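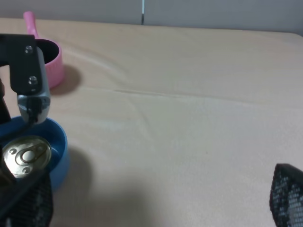
Lata con anilla y cuenco azul.

Inicio | Listas | Archivo | Suscripción | Contacto
Buscar en el archivo de mensajes

Asunto: Re: Recogida de conservas en los centros de barrio — plazos y criterios

Estimadas entidades colaboradoras:

En respuesta a la consulta que se reproduce al final, la coordinación del Banco de Alimentos Dulleo comunica lo siguiente.

La recogida se mantiene en los 10 puntos habituales. El almacén de Gitik recibirá los lotes hasta las 14 horas y no admitirá entregas sin albarán. Cada caja llevará el número de entidad en dos caras opuestas y no superará las 48 unidades.

Quedan excluidas las latas hinchadas, oxidadas o con golpes en el cierre. Las abolladuras leves en el cuerpo del envase son admisibles, siempre que no afecten a la costura. En la campaña de julio se clasificaron 3051 envases, de los cuales 202 fueron retirados, en su mayoría por fecha vencida. Se ruega revisar este dato antes del envío.

El transporte desde Bodnár corre a cargo de la propia entidad. Las solicitudes de vehículo se dirigirán a la secretaría con dos días de antelación.

Atentamente,
Naa Yakubu
Coordinación de campañas

El 30 oct 2024, la asociación Bridus escribió:
> Buenos días:
> Deseamos saber si este año se aceptan latas abolladas y si el límite por caja es el mismo que en verano. Tenemos además varios lotes en Bodnár pendientes de traslado — ¿los recoge el almacén?
> Un saludo cordial.

Este sitio utiliza cookies propias para mantener la sesión. Aceptar | Configurar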